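Tabrizi Ausgabehilfe, Handbuch für Filialen
Abschnitt 7: Packplatz einrichten und Schichtbetrieb mit dem Greifarm

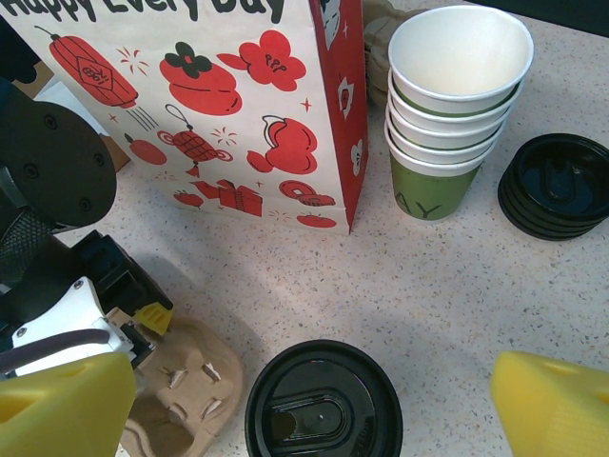

Dieser Abschnitt richtet sich an die Schichtleitung und an alle, die am Packplatz arbeiten. Der Arm übernimmt dort das Aufsetzen der Deckel, das Einstellen der Becher in den Träger und das Bereitstellen der Tüten. Getränke werden weiterhin von Hand zubereitet. Für die Erstinbetriebnahme gilt Abschnitt 2.

7.1 Arbeitsfläche vorbereiten

1. Arm am Bedienteil auf „Halt“ stellen. Die Anzeige muss dauerhaft leuchten.
2. Arbeitsfläche feucht abwischen und trockenreiben. Keine Scheuermilch verwenden.
3. Becher ineinandergestapelt mit der Öffnung nach oben abstellen. Höchstens 11 Becher pro Stapel.
4. Deckel flach stapeln, Trinköffnung oben. Verbogene Deckel aussortieren.
5. Becherträger aus Faserguss so hinlegen, dass die Einschnitte nach oben zeigen.
6. Papiertüten auffalten und aufrecht stellen. Bedruckte Saisontüten können ohne Umstellung verwendet werden, solange Format und Papierstärke gleich bleiben.
7. Leere Kartons und Verpackungsreste vor dem Start wegräumen.

Hinweis: Der Arm sucht die Teile mit der Kamera am Handgelenk. Millimetergenaues Ausrichten ist nicht nötig. Bei stark spiegelnden Deckeln kann die Erkennung länger dauern. In der Filiale Donden hat es geholfen, die Leuchte über der Theke etwas zur Wand zu drehen.

7.2 Schicht starten

1. Finger des Greifers auf Risse und Getränkereste prüfen.
2. Kabel am Handgelenk ansehen. Es darf nicht geknickt sein oder unter Zug stehen.
3. Am Bedienteil „Packen“ wählen und die Becherart bestätigen.
4. Einen Probelauf mit leerem Becher durchführen. Der Deckel muss rundum eingerastet sein.
5. Probelauf im Schichtbuch abzeichnen.

Vorsicht: Bei laufendem Arm nicht zwischen die Finger greifen, auch nicht, um einen heruntergefallenen Deckel aufzuheben. Immer zuerst „Halt“ drücken.

Vorsicht: Heiße Getränke nur in das markierte Übergabefeld stellen. Becher nicht über den Füllstrich füllen.

7.3 Aufgaben am Packplatz

Die Stelle „Deckeln und Packen“ entfällt im Schichtplan. Die betreffende Person arbeitet an der Ausgabe, füllt Material nach und kontrolliert die fertigen Bestellungen. In Arau hat sich ein Wechsel alle 2 Stunden bewährt, damit niemand die ganze Schicht nur nachfüllt.

Die Endkontrolle bleibt Handarbeit. Vor der Übergabe an den Gast sind Name, Anzahl der Getränke und Sitz der Deckel zu prüfen. Der Arm liest keine Sonderwünsche. Zuckertütchen, Rührstäbchen und Servietten legt das Personal bei.

In Stoßzeiten kann der Arm langsamer sein als zwei eingearbeitete Leute. Dann darf die Schichtleitung ihn anhalten und von Hand packen lassen. Eine Begründung ist nicht erforderlich, ein Eintrag im Schichtbuch genügt. Die Laufzeiten werden nicht zur Beurteilung einzelner Beschäftigter ausgewertet.

7.4 Störungen

Meldung 1804: Der Greifer hat mehr als einen Deckel aufgenommen. „Halt“ drücken, Deckel trennen, Stapel neu aufsetzen, Meldung quittieren. Fast 7 von zehn Meldungen im Probebetrieb Jastetley waren von dieser Art.

Becher kippt beim Einstellen: Träger auf durchgeweichte Stellen prüfen und bei Bedarf tauschen.

Tüte fällt um: Boden vollständig auffalten.

Bleibt eine Störung nach dem zweiten Versuch bestehen, Arm ausschalten und von Hand weiterarbeiten. Ansprechpartner für Technik und Einweisung ist Wilmer Cuervo. Neue Beschäftigte dürfen den Arm erst nach der Einweisung bedienen.

Stand: 15. Juni 2024. Die Reinigung des Greifers ist in Abschnitt 8 beschrieben.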